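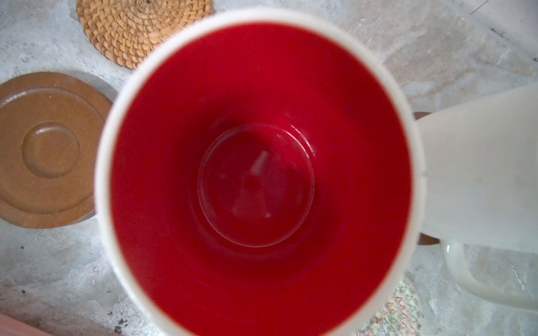
Zalliser House – Kitchen and Common Rooms Group

Quarterly walk-through, ground floor
Date: 2022-03-19
Checked by: Finn Lammers
Comments read and signed off by: Henrike Bauerfeind

Mark each item OK, Fix or Stop. Stop means the item is taken out of use the same day and a tag goes on it. Tags are in the top drawer by the pantry door.

1. Exits and walkways
Back door opens fully from inside without a key – OK
Front hall clear to full width – Fix
Comment: Two folding chairs and the recycling crate were left against the radiator. Moved them to the store room. The crate needs a permanent spot.
Exit sign over back door lit – OK
Floor mats flat, no curled corners – Fix
Comment: The mat at the yard door has lifted on one side. Tape will not hold on that floor, we tried it in August. Replace.

2. Fire equipment
Extinguisher in kitchen, gauge in green – OK
Extinguisher in hall, gauge in green – OK
Comment: Tag number on the hall unit is 1794. The list in the binder had the old unit. Corrected by hand.
Fire blanket in pouch, tabs hanging down – OK
Smoke alarm, test button – OK
Heat alarm above range, test button – Stop
Comment: No sound on two tries. New battery, still nothing. Range not to be used until the alarm is replaced. Cold food only for the Wuvier lunch, and I have told them.
HB: Agreed. Order the same model so the base plate fits.

3. Electrical
Kettle cord and plug – OK
Toaster cord and plug – OK
Outlets by sink, trip test – OK
Extension cords not used as permanent wiring – Fix
Comment: The Clutska fridge is running off an extension cord again. It reaches the wall outlet if the fridge is turned a quarter and slid left. Needs two people.
Microwave door seal – OK
Comment: 700 watt unit. Label on the front is worn, so people are guessing at heating times. Will print a new one.

4. Hot water and sink
Hot tap temperature within limit on the posted card – OK
Drain runs clear – OK
Cabinet under sink dry – Fix
Comment: Damp at the back left, no drip seen in 5 minutes with the tap running. Put down paper and look again next week.

5. Cups, plates and glasses
Rims free of chips, run a dry finger around each one – OK
Inside glaze free of cracks and bare spots – OK
Handles firm – OK
Stacks no higher than the shelf lip – Fix
Comment: Plates were over the lip on the upper shelf. Moved the top ones down. Anything chipped goes in the bin wrapped in newspaper, please do not put it back "for pens."

6. First aid
Box on wall, seal unbroken – Fix
Comment: Seal broken, adhesive bandages low, burn gel out of date. Dudás refill pack, stock number 552, covers both.
HB: Ordered. Whoever opens the box should write it in the book. The last entry is from August.

Open items to be rechecked before the next rental. Heat alarm first.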